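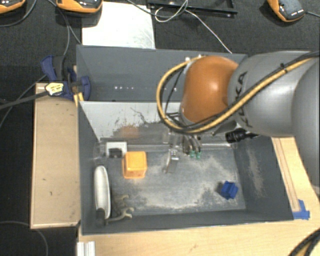 Tagged: Arms and grippers > Teaching by demonstration

Hand guiding or remote control for bin picking?

Javiera Lagos
We are recording demonstrations on a KUKA arm, picking mixed items from a deep grey bin. Hand guiding works in the middle of the floor. Close to the walls the wrist drifts and the finger touches the side. Would remote control give cleaner paths? We have 130 recordings so far and would like to keep them.

Warrick Halliday
Use remote control near the walls and scale the motion down. Check the tool mass and centre of gravity first - a wrong load value will make the arm drift in hand guiding. Keep the old recordings, but label them by method and train on each set separately before mixing. At Tatton we needed roughly 200 before flat items such as spanners were picked reliably. Also leave slack in the hose loop at the wrist, as a tight one pulls on the last joint.

Ehab Ait Brahim
Had the same drift. Load data was wrong. Not sure about the rest.

Related
Setting tool load after a gripper change
Remote control lag over a site network
Trimming pauses from recorded paths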